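Treloar Audio Editor - User Guide
Section 6: Exporting a Finished Mix 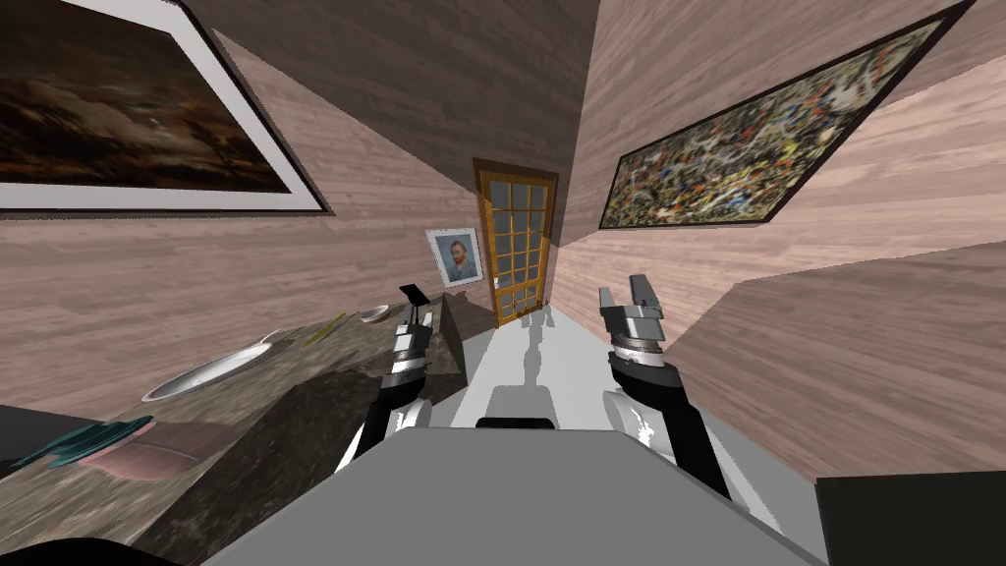
Reading time: 2 min

Updated May 5, 2022 by Kanokwan Boonyarit

This section covers exporting a project to a single stereo file. To export each track as a separate file, see Section 7. The steps apply to the phone and tablet versions of the app.

Before you start

Check that every clip in the timeline is available. A clip with a gray outline is stored in the cloud and must be downloaded first. The app needs free storage equal to twice the size of the finished file. At least 200 MB is recommended.

6.1 Export the mix

1. Open the project and tap Stop if playback is running.
2. Drag the start and end markers to the part of the timeline you want to export. To export everything, tap Full Range.
3. Tap Share, then Export Mix.
4. Select a format. WAV is uncompressed. M4A and MP3 are compressed and open the Bit Rate menu.
5. Select a sample rate. Use 48 kHz if the file will be placed in a video project, or 44.1 kHz for music only.
6. Enter a file name. The characters / \ : and * are not accepted.
7. Tap Export and keep the app open until the progress bar closes.

Note: Muted tracks are left out of the mix. Soloed tracks override mute - if any track is soloed, only soloed tracks are exported.

Note: Tail Length adds time after the end marker so that reverb and delay can fade out. The default is 1000 ms. Set it to 0 for loops.

CAUTION: Exporting with the same name replaces the earlier file. The replaced file cannot be recovered from within the app.

6.2 Loudness

Match Loudness is off by default. When it is on, the app measures the whole mix before writing the file, and export takes around 6 seconds longer per minute of audio. Do not use it together with the Limiter preset on the master track.

6.3 If the export stops

Error 3704 means that storage ran out during writing. Delete the partial file from the Exports folder, free up space, and repeat 6.1 from step 3. Settings from the last attempt are kept.

If the progress bar does not move, close other audio apps and restart Treloar. Unsaved edits are restored when the project is reopened.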